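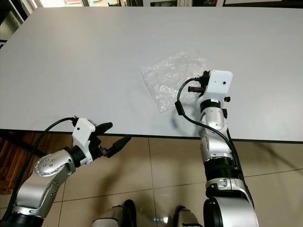 **Relatório de projeto – Embalagem de peças frágeis em saco de plástico-bolha**

Autores: Erick Masanja, Kanini Mugo, Vasilis Stojanović
Orientação: Mwajuma Makori
Entregue em 02/09/2025

## 1. Objetivo

O projeto compara dois procedimentos manuais de embalagem de peças de vidro pequenas: saco pré-formado de plástico-bolha e folha cortada à medida. O pedido partiu da Kimaro, que expede frascos de laboratório a partir do armazém de Vusthorpe e pretendia rever a instrução de trabalho do posto de embalagem. A análise limita-se ao tempo de operação, à área de mesa ocupada e ao estado da peça após ensaio de queda. O custo do material foi tratado em separado por Wekesa Mollel e não consta deste relatório.

## 2. Posto de trabalho

Utilizou-se uma mesa retangular grande, de tampo liso, cinzento-claro e mate. O acabamento mate revelou-se relevante. O plástico-bolha é translúcido, deixa ver o cinzento do tampo e distingue-se sobretudo pelo padrão de reflexos das células de ar. Num tampo brilhante, testado em janeiro na oficina de Tendotthorpe, os reflexos da própria superfície confundiam-se com os do saco e os operadores demoravam mais a localizar a abertura.

O saco foi colocado perto do centro do tampo, plano e vazio, antes de cada ciclo. Não se impôs alinhamento com o bordo da mesa. Nos ensaios preliminares o alinhamento foi exigido, mas os operadores rodavam o saco logo a seguir para o orientar à mão dominante, e a exigência foi retirada.

## 3. Materiais

- Sacos de plástico-bolha transparente, fornecidos pela Clemard, abertos num dos lados menores
- Folha do mesmo material, em rolo
- Frascos de vidro com tampa, vazios
- Fita adesiva de papel
- Cronómetro e folha de registo

Os sacos com bordos ligeiramente amarrotados foram aceites. Rejeitaram-se apenas os que tinham células rebentadas junto à abertura ou soldadura lateral incompleta.

## 4. Procedimento

### 4.1 Saco pré-formado

1. Pousar o saco plano sobre o tampo.
2. Abrir a boca com o polegar e o indicador.
3. Introduzir o frasco, com a base para a frente.
4. Dobrar a boca uma vez sobre si mesma e fechar com fita.

### 4.2 Folha cortada

1. Cortar a folha pela marca do rolo.
2. Pousar o frasco na diagonal, a um terço do comprimento.
3. Enrolar, rebater as pontas e fechar com fita.

Cada operador executou 14 ciclos por método. Os primeiros 4 serviram de treino e foram excluídos do tratamento dos dados.

## 5. Resultados

O saco pré-formado foi mais rápido em todos os operadores. A mediana foi de 9 segundos por frasco, contada desde o primeiro toque no saco até à fita colada. Na folha cortada a dispersão foi demasiado grande para se indicar um valor único – o corte, por si só, variava com a tensão do rolo.

A operação mais demorada no método do saco foi o passo 2. As duas faces aderem uma à outra quando o saco esteve empilhado sob carga, e a película transparente dificulta a identificação do bordo superior. Kanini Mugo propôs uma aba desencontrada num dos lados. A alteração não foi ensaiada por falta de amostras.

No ensaio de queda, a 1000 mm de altura, não se registou quebra em nenhum dos métodos. Em dois frascos embalados em folha, a ponta rebatida abriu e o gargalo ficou exposto.

## 6. Discussão

A área ocupada é menor no método do saco, uma vez que dispensa o rolo e a zona de corte. A diferença tem pouco peso numa mesa desta dimensão, mas pode ser decisiva nas bancadas de Vusthorpe, bastante mais estreitas.

O estudo tem uma limitação evidente: só foi usado um formato de frasco. Para peças compridas ou irregulares a folha continua a ser a opção mais flexível, e os resultados não devem ser extrapolados.

## 7. Trabalho pendente

- Repetir o passo 2 com sacos armazenados sem carga
- Ensaiar a aba desencontrada, se a Clemard fornecer amostras
- Rever a folha de registo – o campo «observações» foi usado de forma diferente por cada operador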